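List Home | Threads | Archive | Search

Subject: Re: Spine labels lifting after rebinding

> We have 397 volumes back from Kirnard and the labels are
> already lifting at the corners. Is it the adhesive or the cloth?

Probably the cloth. Amisano buckram has a coated face, and paste alone won't key to it. We relabeled 71 of ours last August using PVA thinned 2 to 1, pressed overnight under weight. 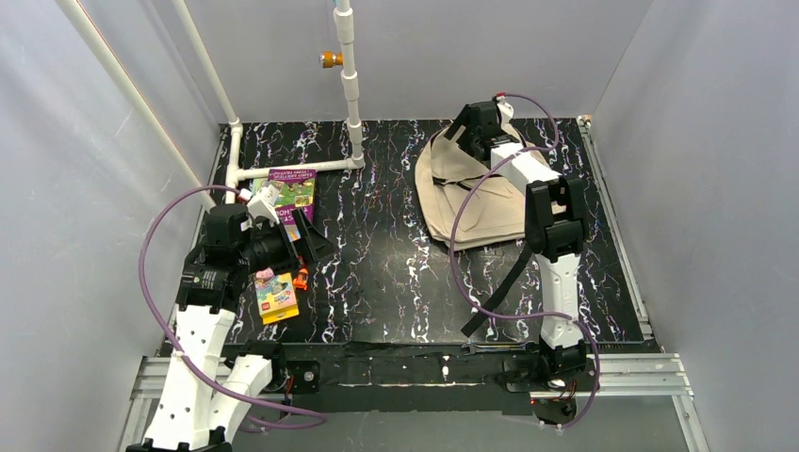
Scuff the label area lightly with fine abrasive before gluing, and keep the glue off the joint. Test one volume first. Older Hashemi cloth is uncoated and takes paste fine.

2 replies | 0 shares
Last updated: August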